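Serkness Tabletop Objects
Data card and README

Serkness is a collection of still pictures of everyday objects laid out on covered tables, with a short text record for each layout. It was put together at Prernadden for work on object naming and on sorting household items by what they are made of.
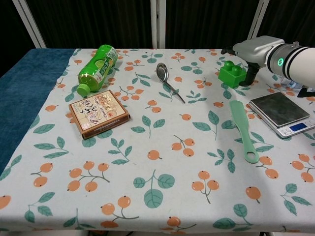

What is in the collection

There are 321 layouts and 1,678 object entries. A layout is one arrangement of things on one table. An object entry is one line in the records file, tied to one layout. The same object can have entries under many layouts, so the number of entries is much higher than the number of different things in the storage bins.

The objects are the kind found in a kitchen drawer, a toy box or a recycling bin: spoons, drink bottles, cardboard boxes, building blocks, cups, sponges, clothes pegs. Nothing was bought to match. Labels and printing were left on, so some packaging has text in Chinese and some in English. Small print is often too small to read, and we did not try to fill it in from other sources.

Table coverings

Each layout has a covering code. The patterned cloths are the harder ones. The one we call "berry" has orange berry clusters, thin dark stems and teal-green leaves on a pale gray-white ground, and green items on it can sit close to the leaf color. Plain cloths are coded by color only. A second piece of fabric may lie along an edge of the table. It gets its own entry in the records, with the type "fabric", and is not counted as a covering.

Fields in the records file

layout_id - the number of the layout, with no letters.
covering - one of the codes listed in coverings.txt.
object_name - a plain name in lower case, such as spoon or plastic bottle.
material - metal, plastic, cardboard, wood, fabric, glass, mixed or unknown.
main_color - the largest area of color. For a see-through item, use the color of the body and not of the label.
pose - upright, on side, flat, leaning or other.
text_present - yes or no. Yes means there is printing on the item, whether or not it can be read.
notes - free text, often empty.

How items were named

Names are kept short. A toy brick is "building block" whatever its size or number of studs. A box is "cardboard box" unless the contents are plain from the outside, and we leave the contents field out of this version altogether. A bottle lying down is still one item with its cap on; a cap by itself is a separate item called "bottle cap".

Brand names are not used in object_name. They can go in notes if they are easy to read.

Material was judged by the person writing the entry, with the object in hand where it was still in the bins. Coated card goes under cardboard. Stainless steel goes under metal. Anything made of two materials in fair shares is "mixed", and the notes should say which two.

Known problems

Shiny metal is uneven in the main_color field. Spoons were entered as silver in the early layouts and gray in the later ones. Treat the two values as the same.

The pose value "flat" was used for boxes and for cloths, and it means slightly different things for each. For a box it means resting on its largest face.

There are 30 layouts with no notes at all, including two where the covering code is missing. These are listed in gaps.txt.

Versions

Version 2 is the current one. It changed "toy brick" to "building block" throughout and split the old "container" name into bottle, box and tub. Files made for the first version need the name table in old_names.txt. The Wako layouts were added in May and follow the same rules. The Grisuseo layouts are still being checked and are not part of this release.

Corrections

Send the layout_id, the object_name as it stands and the value you think it should have. One correction per line is easiest for us to enter.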